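Gripper notes, part 4: packets and film

The second pair of fingers is finished and I have moved testing off the bench and onto the bed. The bench at the Kusavell workshop is hard and flat, which flatters any linkage. Soft bedding gives way under the fingertips, and I wanted to know how much that matters when the object is thin.

The jaws are the open-frame version, printed in black, with screwed pivots and blue pads. I kept the Ferkholm geometry for the struts and changed only the pad mounts.

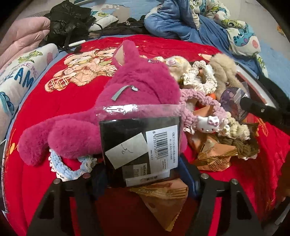 Clear film remains the awkward material. A sleeve has loose plastic above the contents, and if the pads close on that part the weight hangs from a fold. Closing on the contents themselves is better, with both pads low and the object square to them. Glare also upsets the label finder, so I have stopped relying on barcodes for pose and use the outline instead.

Sorting into a shallow box is the next job. The walls are low enough to reach over, but triangular snack packets present a different width at every height – the controller needs a grip height as well as a grip width. I set closing force in raw counts, capped at 4000, and step it by 20.
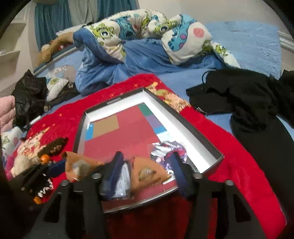 Clearance between neighbouring packets is now the limit. The finger tips are thicker than I would like, and the pads add to that. I plan to taper the outer faces and leave the pad thickness alone. The revised files are saved as Kouris, build 1884, and should be printed by October.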